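332 shares | 41 comments | 2 min read

What the robot learns when you hold its hand

The pitch goes like this. You don't program the machine any more, you show it. Somebody sits at a pair of handles, the arms copy what the handles do, and after enough goes the arms can do it alone. Clandari sells the handles. Ponov sells the hours of people using them. Both will tell you that 300 showings is plenty for a household job.

Plenty for which household job, though? Take wiping up a spill. I have done it all my life and I couldn't tell you how. I look at the puddle, I guess how far it will run, I press harder at the edges. Put me behind a pair of remote handles and most of that goes. I can't feel the cloth drag. I drive the arms slowly and stiffly, like a man buttering toast in ski gloves, and that is the lesson the robot is given.

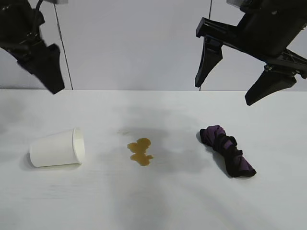
A tipped paper cup, a cloth and two grippers on a white table. 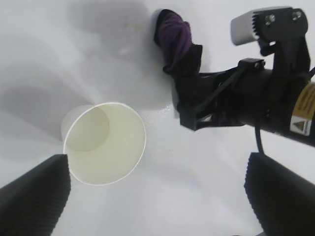

Pálfi, who make the arms I was allowed to try, put their spill-wiping set at 3414 showings. I asked how many of those were done badly and got a long answer about filtering. Fair enough, but filtering by whom, and against what? A cup can be stood up neatly and the table still left sticky. A video won't tell you about sticky.

I don't say the method is useless. Clavetti used to write this sort of thing out by hand, every move of it, and their machine was hopeless the moment a cloth landed in a new shape. Copying a person does better than that – I've seen it do better. My complaint is with the word "teach". When I teach a child to wipe a table, she asks why we rinse the cloth. She also gets bored and finds a quicker way.

The arms get my wrist angles, including the 2 or 3 where I was scratching my nose.

18 comments hidden – show all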